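I went to the Plamerport open day expecting a robot arm behind glass. What I got was better: ordinary food, ordinary clutter, and grippers held in people's hands. I think more robotics labs should show this side of the work, and I came home to Sornville wanting to try it again!

Picking up a snack packet sounds like nothing. Then you look at what's involved - shiny film, crimped ends, one packet lying over part of another - and you start to respect your own fingers. I stayed at that table through 2 sessions and would have happily sat through five. Give me this over a dancing robot any day.

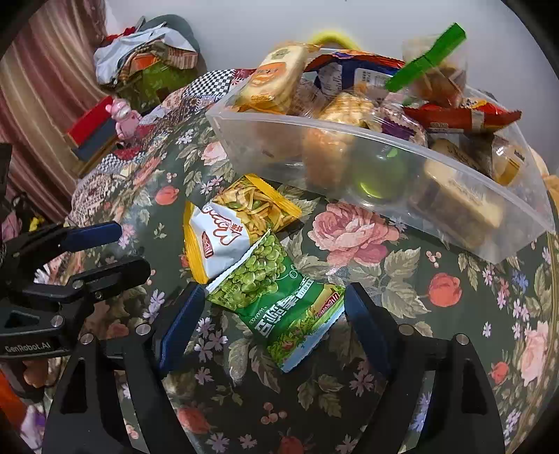

## What I'd like to see in February

The Bustos hall opens its doors next, and I hope they let visitors hold the tools for longer than a minute or two. Kids especially. Gosix had a talk on at 11 and I missed it, so I'd love a repeat of that as well.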